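Memory out of an old Dell tower before it goes for recycling — which way round?

Last updated: 30th November

I've got a black Dell desktop tower that I bought second-hand in March. The processor is already out and the case is on its side with the panel off. I want to keep the memory for another machine. Do I need to take the power supply out first to reach the slots? It sits very close to them and I'd like to leave it alone if possible.

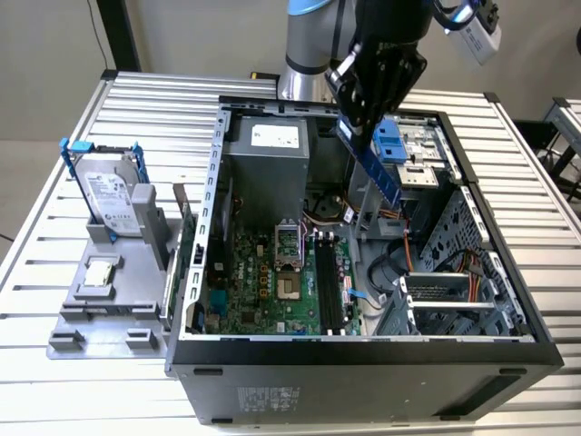
Memory module over the open case.

The other machine is a Patby, if that matters. I paid 20 pounds for the Dell so I won't cry if the board dies, but I would like the memory to survive.

2 answers

Idalina Pacheco
No, leave the power supply where it is. Unplug at the wall, hold the power button in for a few seconds, then touch bare metal on the case. Push the clips at the ends of the slot outwards and lift the module straight up by its edges. 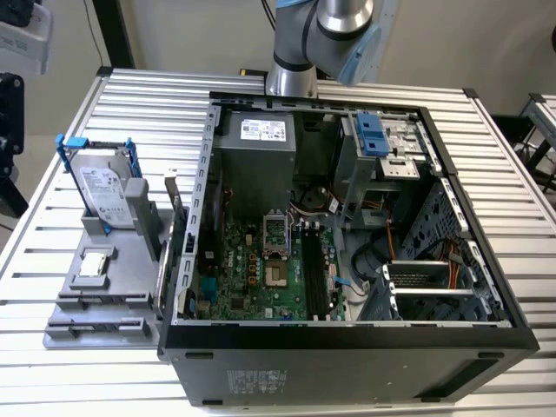

Put each module in an anti-static bag as it comes out, and close the metal bracket over the processor socket before you do anything else in there. The pins bend very easily and you can't feel it happen. Check the type on the label too — DDR3 won't go in a DDR4 slot, the notch is in a different place.

cabral_3819
Agree with the above. If the tower is going for recycling, take the hard drive as well.

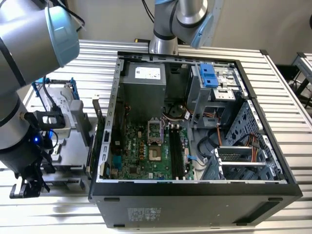

Mine went to Trirkmont and they wanted the side panel back on. Don't know about the Patby, never had one.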